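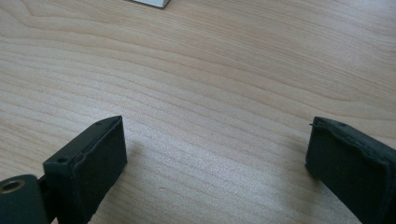 From: Annunziata Bassi
To: bench-automation list
Date: May 9, 2022
Subject: Re: [bench-automation] Gripper budget, what goes in before the August round

Henok, all,

Quick one between meetings, sorry for the state of it.

Short answer: yes to the hand-held grippers, not yet to the second arm. Longer answer under your bits.

Henok Tekleab wrote:
> We have to get numbers to Wastcombe before they shut the
> capital round. My list so far: four hand-held grippers, spare
> foam pads, one more arm, a trolley. Rullix quoted 283 a piece
> for the grippers, no pads in that. Do we go with them or wait
> on Cledico? And does anyone know what we actualy spend on
> consumables, I can't find a line for it anywhere.

Rullix or Cledico. Rullix. Cledico still haven't sent a written quote and I've chased twice. If one turns up this week fine, otherwise we go with the price we have. 283 is before VAT, please check that's how you've entered it, last year we got caught and had to find the difference out of travel.

Pads. Budget them seperately. They are not capital, Wastcombe will bounce the whole form if they see foam on it. Put 200 under consumables for this year and 200 for next. Could well be too much. Would rather hand some back than go begging in February again. Ask Rullix whether the pads come ready cut or as sheet, the quote doesn't say. If sheet we need someone with a decent knife and an afternoon. Also adhesive, which I bet isn't on your list.

Screws and inserts. Same line as pads. Get a bag of each with the first order, postage on a small order is daft.

Second arm. I know, I know. But the one in Stevens is booked maybe half the week, and the people asking for a second mostly want to collect hand-held first and worry about the arm later. Can't argue for it on those bookings. Suggest we put it down as "planned, following year" with no figure and get the booking log tidied up so there's a case to make. Can you send me the log? The one on the shared drive stops at Easter.

Trolley. Drop it. There's one in the corridor by Stevens with a stuck wheel, new castors would do.

Things missing from your list:

Storage for the recordings. Always forgotten. I'd put 200 in for drives and ask IT whether they want it on their form or ours.

Tables. The pale wood top is fine for now and people like working on it, but if we go from one station to four we need somewhere to put the other three. Facilities move furniture for free if you ask a month ahead. Not if you ask the day before, see last summer.

Training time. Half a day each for new starters, doesn't cost us anything on the form but somebody's line manager will ask.

Delivery. Rullix said six weeks on the phone, want that in writing. If we order late we get them in August when half of us are away and the parcels sit in the post room.

So what I need from you:
- revised sheet, grippers as capital, everything else as consumables
- VAT checked
- booking log
- a yes or no on four. Would three do? If the fourth is only a spare say so on the form, they don't mind spares, they mind being told it's a station and then finding it in a cupboard

Anyone else on the list with an opinion on foam thickness, now's the time. I have none, I only do the money.

Out from two today, back on email tonight.

Annunziata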